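Workshop Tips: Hand-Held Grippers and Cloth

Contents
Before a session
Fingers and pads
Laying out the bed
Recording
Sorting the results
Storage

These notes cover the collection of cloth-handling demonstrations with a two-finger hand-held gripper. They were compiled by Orsolya Hegyi and Jordan Dawber at the Furnival workshop and revised 29 May 2019. The method is demonstration first: a person performs the task with the gripper, the camera on the tool records it, and a policy is trained on the recordings. Everything below concerns the first half of that.

Before a session

Charge the batteries overnight. A half-charged pack will start a session and fail during it, and the file in progress is usually lost.

Wipe the lens with a dry microfiber cloth. Glass cleaner leaves a haze under ceiling lights.

Open and close the fingers fully, ten times, with nothing between them. The motion should be even in both directions. If one side lags, clean the pivot before doing anything else.

Fingers and pads

Lint collects in the ribs of the pads. Brush along the ribs with an old toothbrush, never across them. Compressed air moves the lint into the hinge.

Check the hinge screws by hand at the start of each day. Snug is enough. Overtightened screws stop the pad from settling flat against the fabric, and thin cotton then slips at one corner.

Pads wear at the tip first. Swap left and right when the ribs there feel smooth to a fingernail, and replace both when they feel smooth again.

Laying out the bed

Use a plain fitted or flat sheet in one pale color. Stripes and checks made the fold line harder to find in the Fondard trials.

Do not iron the sheet. A policy trained on flat cloth did poorly on a bed that had been slept in. Joanne Inskip's group compared the two and dropped the ironed set.

Start the garment in a different place every time. Throw it down and leave it as it lands. People who arrange it by hand arrange it the same way each time, and the variation disappears from the data.

Leave the room alone. Household objects in the background are useful to the training set, and a cleared room has to be cleared again for every test.

Approach the cloth with the fingers already spread. Opening them on contact drags the top layer sideways. The sheet shows clearly between the pads in this position, and the wrinkles give the operator something to line up on.
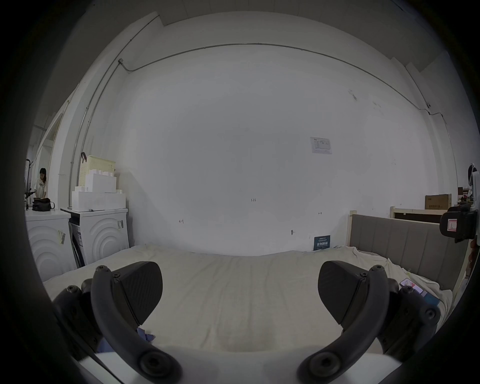
Recording

Keep the wrist slow. Fast turns blur the image, and position tracking is lost before the operator notices.

One fold per recording. Long recordings with several folds have to be split later, and the split points are a matter of opinion.

If the cloth drops, pick it up and carry on. Recoveries are worth keeping. Mark them in the log with an R.

Stop after 30 recordings and rest the hand.

Sorting the results

The Brarville set held 752 recordings after sorting. Tracey Whitlock rejected 29 for lost tracking. Recoveries stayed in.

With the full set, the trained arm finished 80 percent of single folds on towels. Shirts were lower and are being repeated in August. Sleeves are the main trouble: the arm takes hold of the sleeve and the body together and lifts both.

Storage

Store the gripper with the fingers open. Pads left pressed together take a set.

Copy files the same day. Questions on the log format go to Bello Bashir.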